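Print this page | E-mail this page

Does the Rainwater Score at Porkholm Arena Hold Up?

Student project report, Building and Environment elective
2020-11-27

Summary

Porkholm Arena in Covorville carries a top rating for water under the Andero label, a green building scheme used for sports halls and small stadiums. The rating rests largely on a rainwater system that feeds the toilets and the sprinklers on the practice field. Our group wanted to know what the rating is based on and whether the system delivers what the public display in the lobby says it does. We found that the score was given for the design, before the building opened, and that nothing in the scheme requires anyone to check it later. The display in the lobby says 538 cubic meters of rain are used per season. The meter readings we were given add up to 378. We do not think anyone has been dishonest. We do think the number on the wall should be changed.

Why we picked this topic

The elective asked for a local building with a claim attached to it. Several groups chose solar panels. We chose water, partly because all of us have walked past the lobby display and partly because the claim looked easy to test. It was harder than we thought, and a fair part of this report is about why.

The display is a blue panel next to the ticket window. It has a drawing of the roof, a drawing of the tank, and one large number. Under the number are the words "rainwater used every season." There is no source, no year, and no explanation of what a season is. That last point caused us more trouble than anything else in the project.

How the system works

Rain that falls on the main roof runs through downpipes to a filter and then into an underground tank on the north side. From there a pump sends it to the toilets on the ground floor and to the sprinklers. When the tank is low, city water is let in to top it up. The system was designed and installed by Dumlao, the same firm that did the rest of the plumbing.

The top-up matters a great deal. A toilet flushed from the tank is being flushed with whatever is in the tank, and in a dry spell that is mostly city water. If you only measure what leaves the tank, every gallon looks like rain. You have to measure the top-up as well and take it away. The arena does have a meter on the top-up line, which is to its credit. We were told that many buildings with a similar setup do not, but we had no way to check that and it should be read as hearsay.

What the label asks for

We read the Andero water section from start to finish. It is 15 pages long and most of it is tables. A building gets points for low-flow taps, for a meter on each main branch, for planting that does not need watering, and for rain or gray water reuse. The largest share of points goes to reuse.

The points for reuse are worked out from a calculation sheet. The applicant fills in the roof area, the local rainfall, a loss factor, the tank size, and the expected demand. The sheet gives back a yearly volume, and the volume decides the points. That is all. Nobody is asked to send in readings once the building is in use, and the rating does not expire.

We can see the argument for doing it this way. A label has to be awarded at some point, and owners want it for the opening. But it means the rating describes a spreadsheet. The plaque at the door says "water performance," and most people would take that to mean something had been measured. We asked a few visitors after a basketball game and every one of them assumed so. This was not a proper survey and we don't lean on it.

Where the large number comes from

The figure of 538 cubic meters is in the design calculation, on the last line. It was copied from there onto the display. So the sign says "used," while the calculation says "expected."

We went through the inputs one at a time. The roof area is correct as far as we can tell from the drawings. The rainfall is a long-term average for the region, taken from a station on the coast side of the hills, where it is wetter. The loss factor is the standard one offered by the sheet. The demand figure assumes that the practice field is watered on every dry day of the season and that the hall is full at every event. The first is not how the field is run, and the second would surprise anyone who has been to an event there.

Each of these choices can be defended alone. All of them lean the same way, though, and the sheet has no place to say how sure you are. It gives a single answer with no range. In our opinion a design estimate printed without a range is already halfway to being misread.

What the meters say

The arena office let us copy the readings log for one full season, from the first time the sprinklers were switched on in spring until the system was drained ahead of the January frost. The log is kept by hand. We took the volume pumped out of the tank, subtracted the city top-up, and got 378 cubic meters of rain actually used. That is around 70 percent of the number in the lobby.

Some cautions. The season we looked at was drier than average, so a wet one would look better. There are 2 gaps in the log where no reading was written down. The meters run on during a gap, so the total is not lost, but we can't say how those weeks were split. We also do not know when the top-up meter was last tested. And we only have one season, which is a thin basis for saying anything about a system meant to last for decades.

Even so, we would be surprised if the true long-term figure reached the one on the display. For that to happen, wet seasons would have to make up the whole difference, and in a wet season the field needs less water. The tank would be full and nothing would be drawing from it. This is a basic problem with watering grass from rain - the supply is best when you need it least. The calculation sheet works by the year and so it cannot see this at all.

Is it still worth having?

Probably, but we are less sure than we were at the start. The rain that is used is real, and it is water the city does not have to treat and pump. Against that, the arena's own pump runs on electricity, the filter has to be cleaned, and the tank is a big concrete object that took energy to make. None of these appear in the water section. They may appear under energy or materials, where they are small enough to disappear.

We tried to compare the rain system with the low-flow fittings in the locker rooms. We couldn't do it well, as the locker rooms share a meter with the kitchen. Our guess is that the showers save more water for far less money. It is a guess. If it is right, the label gives its biggest reward to the part of the building that does less.
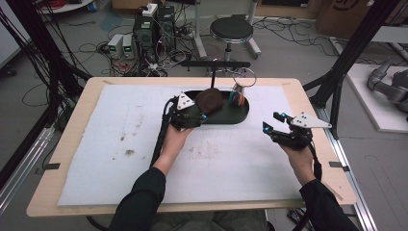

At the table: two hand-held grippers and a green oval tray on the white mat.

We also looked at whether the label had changed what was built. The early drawings, from before the arena applied for the rating, show a smaller tank serving the toilets only. The bigger tank and the sprinkler connection came in a later set. Under the sheet, that change moves the project up a full points band. It is possible that the sprinklers were added because they made sense, and the meeting notes we were shown do say that the ground staff wanted them. The notes also mention the points band in the same paragraph. Readers can decide how much weight to put on that.

What Dumlao told us

We sent our numbers to the installer and got a short written answer. It said that the system is working as designed, that actual use depends on weather and on how the building is run, and that the design value was never meant as a promise. We agree with all three statements. We would only add that the firm's own web page lists the arena as a finished project with the design value beside it, again with the word "saves" and again without a year.

The label office sent us a link to the water section we had already read.

Suggestions

The display should show last season's measured figure with the date, even when it is low. The log is there and the sum takes a few minutes.

The log should be kept on a computer, with someone named as responsible for it. A paper sheet on a clipboard in a pump room is going to have gaps.

Andero should ask for a season or more of readings before it lets an owner use the word "performance" on a plaque. If that is too much, the plaque could say "design rating," which would cost nothing.

The calculation sheet should work month by month. We made a rough version ourselves and it brought the expected volume down a good deal, closer to the measured one. We have left it out of the report as we are not confident in our monthly rainfall data.

What we would do differently

We spent too long on the roof area and too little on the meters. We should have asked for the log in the first week, as it took a long time to arrive and we had already written a chapter that had to be thrown out. We should also have asked early on what "season" meant. The design sheet uses a calendar year, the ground staff mean the months when the field is open, and the office means the ticket season. We went with the ground staff's meaning, plus the weeks until draining. Using the calendar year would only add weeks when the tank was empty, so the result would be the same.

Only one building was studied. Nothing in this report should be used to judge other halls with the same label.

Related items

Heat pumps in old school buildings: a student report
Covorville bus shelters with green roofs, one year on
Who reads the meter? Notes on shared water lines
How to choose a topic for the Building and Environment elective
Porkholm Arena parking survey

Print this page | E-mail this page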